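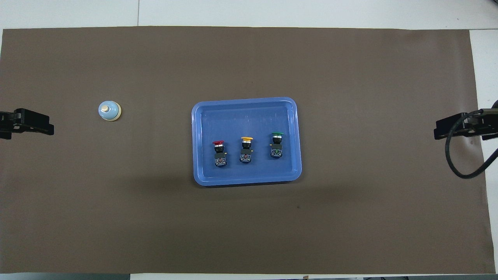 4. Preparing the table surface and the signal items

This section explains how to lay the paper, the tray, the bell and the three push-button switches of the Skudus table set. Please read the whole section one time before you begin. The wiring of the switches comes later, in section 5.

4.1 What you need

Brown paper, one sheet, from the roll 1756
Blue tray
Service bell with round base
Push-button switches: red, yellow, green
Low-tack tape (not included)
Soft dry cloth
Pencil and a ruler

The paper is sold by the roll and you cut it yourself. If your roll is from the older Grirklow delivery, it is a little more narrow and you may see more of the tabletop at the sides. It can be used without problem.

4.2 Laying the paper

1. Wipe the tabletop with the dry cloth. Do not use spray cleaner in this step. If the table was cleaned with liquid, wait until it is fully dry.

2. Check the joint if your table is made of two panels. Pass your finger over it. When one panel stands higher than the other, adjust the feet of the table first (see section 2), otherwise the bell may rock when it stands over the joint.

3. Unroll the paper on the table with the smooth side up and cut it. Leave a narrow band of the tabletop free at the far side. At one short side you can leave a wider band, where you put the pencil and the user card during work.

4. Let the sheet rest for 80 minutes before taping. New paper wants to curl back, and if you tape it too early it will pull the tape off in the night.

5. Press the sheet flat with both hands, beginning in the middle and moving to the corners. Light creases are normal and need no correction. A fold that stands up must be flattened or the sheet changed.

6. Put a short piece of tape under each corner, so that the tape is between the paper and the table. Do not tape over the top of the sheet.

Note: The edge of the sheet does not have to be perfectly straight. A slightly wavy edge has no influence on the use.

Caution: Do not cut the paper with a knife on the tabletop. The white surface shows every line. Cut it on the floor on a piece of cardboard, or use scissors.

4.3 Placing the tray

7. Check the tray before placing. Turn it over and look for hard crumbs or old tape on the underside. Small scuffs on the inside floor are signs of use and are accepted, but a crack in the rim is not.

8. Put the tray near the center of the paper, with the longer sides parallel to the long edge of the table. Leave it empty for now.

9. Draw a light pencil mark at two opposite corners of the tray. The marks help you to bring it back to its place after cleaning.

Note: People like to put the tray close to themselves. This is comfortable on the first day, but then there is no room in front of it for the hands, and sleeves catch on the rim. Please keep it in the middle.

4.4 Placing the bell and the switches

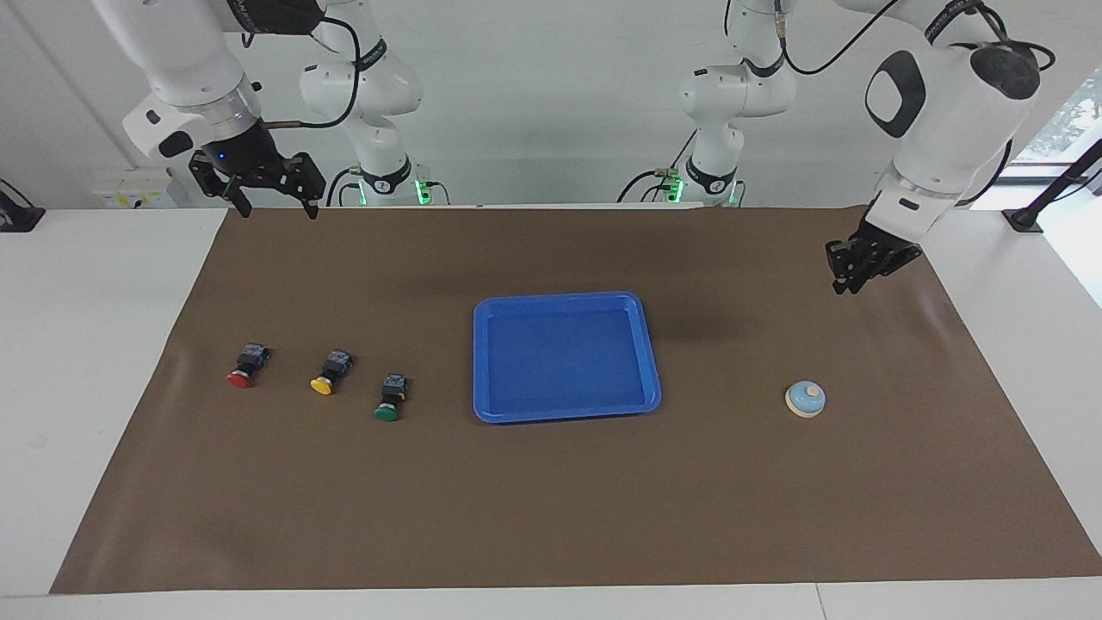 The order of the items on the table is free to choose, but it should be the same every day, so the hand finds each thing without the eye. When you decide the order, think first of which item is used in a hurry. In our own arrangement the tray stands between the switches and the bell, and a person who reaches for the bell does not pass over the red cap. The switches make a loose diagonal row, red, yellow and then green, and all three caps face the same way. You may copy this layout or mirror it for a left-handed user.

10. Put the bell on the paper on one side of the tray, about one hand away from the rim. The round base must lie flat. Press the plunger once from straight above. The tone should be clear and should fade slowly.

11. If the tone is dull, lift the bell and look under the base. Usually a bit of tape or a crease is below it. Move the bell a little and press again.

12. Put the three switches on the other side of the tray. Hold each switch at the black body and never at the colored cap. Caps that are turned or pulled can become loose from the stem.

13. Leave two fingers of space between neighboring switches. With less space, a wide hand can press two caps at the same time.

14. Press each cap one time and feel if it returns fully. A cap which stays down or returns slowly should be replaced before you go on to section 5.

Caution: The metal terminals of the switches are open. Do not put coins, clips or a wet cloth near them, and do not touch them after the switches are connected.

Note on the colors: The set does not give a fixed meaning to red, yellow and green. Write your meaning on the user card and put the card where all users can see it. At our Mottram room we use red for stop, yellow for "please wait" and green for "tray is ready". The bell is only for calling a person.

4.5 Check before first use

15. Sit down at the place of the user. Reach for the bell, the tray and each switch, first with the one hand and then with the other. You should not need to stand up or to lean on the table.

16. Pull gently at one edge of the paper. If the sheet moves, add tape under this edge.

17. Fill in form 217 with the date, the paper roll and the layout you have chosen. A small drawing by hand is enough.

4.6 Daily care

Shake the tray out over a bin, not over the paper – small crumbs go under the sheet and make bumps. Wipe the dome of the bell with the dry cloth and do not press on it from the side. Polish for metal must not be used on the painted part.

Change the paper when it is torn, has oil spots, or when the pencil marks of the tray cannot be seen anymore. Used paper without tape can go in paper recycling. Make the new marks before you take the old sheet away, if you have a second table to compare with. If not, measure the distance from the tray to two edges of the table and write it on the form.

The switches should be lifted from the table when you change the paper. Do not slide the sheet out from under them. When they are already connected, follow the disconnecting steps in 5.6 first.

4.7 Spare parts

Single caps in all three colors, the plunger of the bell and the tray can be ordered from Telarance one by one. Please tell the color of the cap in words and also mention if your switch has the black square body. For questions about this section write to Xiaoyan Xue, and for the wiring to Mingxuan Wei.

Revision of this section: 2026-07-24. Step 4 was changed and the note about the Grirklow paper was added.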